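About Lutard

Who we are

We look after robots that other people bought. Lutard is a service shop with 4 people on staff, two benches and one long room with a smooth floor. We set machines up, keep them in adjustment and fix them when they stop. We don't build them or sell them, and we get no commission from anyone who does.

Most pages like this one start with a paragraph about the future. We've sat through plenty of demonstrations and would prefer to skip it. A demo shows you the good five minutes. Our work is the rest of the week: the wrist that has drifted a little, the cable that rubs every time the elbow bends, the hand that closes fine on a box and can't make up its mind about anything soft.

How we started

Enikő Erdős and Vignesh Pai worked together on a packing line at Fernandes, where a new arm was supposed to take over one station by September. It did take it over, on paper. In practice one of them stood beside it most of the shift with a hex key. They kept a notebook of every stop, and when they read it back, very few of the entries had anything to do with software. They were loose clamps, tired cables and a zero position that somebody had set in a hurry. That notebook is still on the shelf by the door and new hires are asked to read it before they touch anything.

Nandini Warrier joined to run the bench. Jamie Clegg came after that and handles site visits, the van and most of the arguments.

The machine we get asked about

The one visitors want to hear about is Drarnlow, our name for the two-armed, two-legged robot we keep set up in the long room. People hope to be told it will soon be making beds. We don't know that, and we're suspicious of anyone who says they do. What we can tell you is what it takes to keep it fit to work.

Every session starts with a cold check. Power off, someone goes joint by joint down each arm, shoulder to fingertip, feeling for play and looking at the screws on the elbows. Then the cables, over their full length. A cable that hangs clear with the arm down may not hang clear with the arm up, so we move the arm by hand and look again. Then power on, with a second person at the stop button. Home position, slow travel, hands open, hands closed.

We set the grip last. Hard objects are a poor test, and we wish fewer acceptance reports relied on them. A block gives you the same answer every time. We use pillows, left in their plastic, held with a hand at each end. The filling gives and the wrapper slides, and if one arm is set a touch stronger than the other it tends to show up as a lean. Pushing the pillow up against a fabric surface is harder again, as the arms now have a load from above and still have to agree with each other.

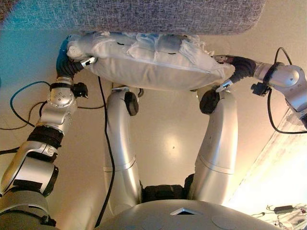 Our log for this routine runs to 370 entries, of which 81 led to some adjustment. We don't read that as proof the machine is bad, or that it's good. It's a machine with a lot of joints. If a supplier tells you theirs needs no attention between annual services, ask to see their log. We'd be curious too.

What we do for customers

Setup of new arms and cells, including the dull parts such as cable routing and floor marking. Scheduled checks, with a written sheet you keep. Repair of grippers, wrists and cable runs. Second opinions on quotes, which we charge for by the hour whether or not you like the opinion.

Setup usually takes 2 visits. The first one gets the machine moving and the second comes after your own people have used it for a while, when the real complaints have surfaced. We won't sign a cell off after the first visit. We have lost work over that.

What we don't do

We don't write sales material. We don't bypass guards or interlocks, even for an afternoon, even if the last contractor did. We also won't tell you a robot is the answer before we've seen the job. Vasanthi Shetty, who runs the warehouse at Zulik, asked us to price a cell for her returns table and we talked her into a better table. She still calls us for the two arms she does have.

Visiting

The long room is open to customers on Friday mornings, by arrangement. Wear closed shoes and stay behind the floor line while anything is powered. Bring the part that's giving you trouble if it will fit in a car.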